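Science at Home | Ages 7 to 10 | Things Around the House
Print this page
E-mail to a friend
Search the site: type a word Go

Why Are Cups Narrow at the Bottom?

Grab a plastic cup from the kitchen and look at it side on. Chances are it's wider at the top than at the bottom. Grown-ups call that shape "tapered", and it's a very clever shape indeed!

First, tapered cups can stack. The narrow bottom of one slides into the wide mouth of the next, so a whole family of cups takes up hardly more room than one. Try that with two soup tins - they just sit on top of each other and wobble. 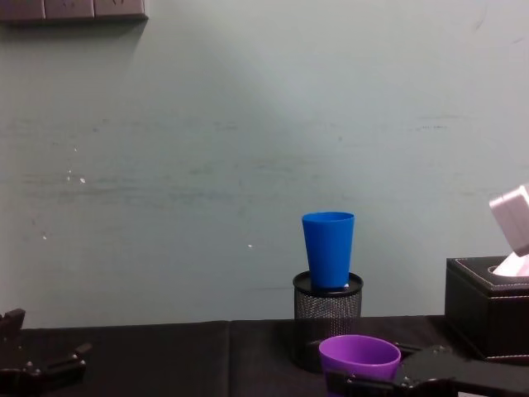
The wide top makes pouring easier too, and there's lots of room for your nose when you drink. But there's a catch. A narrow base means a smaller "foot" to stand on, so a tall tapered cup tips more easily than a short, fat one.

You can test this with a grown-up nearby. You'll need two plastic cups in different colours (no glass, please!) and something sturdy with a flat top.

1. Stand one cup upright on the flat top. Is it steady?
2. Nudge it gently near its base, then near its rim. Which push tips it sooner?
3. Turn it upside down and try again. Now the wide part is the foot!
4. Pour in 50 millilitres of dry rice, turn it right way up and nudge once more. The weight sits low down, and that helps it stay put.

Write down what you find. Does your favourite cup win?

Written by Concetta Melis

Print this page
E-mail to a friend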